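Pulden Shared Workshop
Small Arm Build, Handout 4: Pushing with a Rod Tool
Notes by Vimala Mudaliar. Arm hardware by Hendrik Coetzee.

4.1 Scope

Handout 3 ended with the arm homed and the joint limits entered in the Catar controller. This session fits the rod tool and uses it to move blocks over a flat board. There is no gripper and no suction. All motion of a block comes from contact between the side of the rod and the side of the block, so grasp planning is left out until Handout 6.

4.2 Fitting the tool

Power the arm down at the wall switch before touching the wrist. Slide the rod into the collar until it seats, then tighten the collar screws in turn, a quarter turn each. Re-enter the tool length afterward. A value left over from the previous tool will put the tip into the board on the first descent.

Tip clearance over the board is 2 mm for all exercises. At 5 mm the rod still reaches the blocks, but it touches them higher up and the taller ones may tip over.

4.3 Work surface

The board goes on the perforated table and is fastened along its near edge. Check it for play by hand. A board that shifts during a push invalidates the calibration, and the error is hard to tell from a bad camera pose.

The square marker stays on the table, outside the far right corner of the board. It defines the table frame. The board frame is a fixed offset from it and is stored separately, so that the board can be changed without repeating the camera calibration.

Grain and knots show up in the color mask if the saturation threshold is set too low. Raise it until bare wood drops out, then confirm that the yellow blocks are still detected. Yellow is the color closest to the wood and fails first.

4.4 Separating touching blocks

The detector assigns one region to each connected patch of a single color. Blocks of different colors in contact are still found, but their outlines are unreliable where one hides part of another. In the layout used for this exercise, the green disk, yellow heart and red star lie together at the left, with the rod beside them. The yellow hexagon stands clear of its neighbors and serves as the reference case.

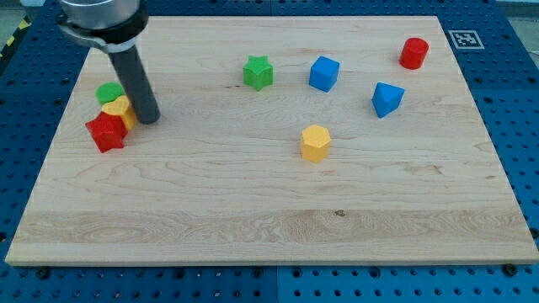
4.5 Push procedure

1. Read the block center and outline from the detector.
2. Choose a contact point on the side opposite the goal.
3. Lower the rod in open space, never over a block.
4. Push in a straight line for 20 mm, stop, and detect again.
5. Repeat until the center is within 5 mm of the goal.

Set the controller timeout to 1000 ms per segment. If a segment times out, raise the rod before clearing the fault.

4.6 Before next session

Log 20 pushes on the hexagon and 20 on the star. Plot the final heading error for each. Files go to Ngaio Faulkner in the usual folder.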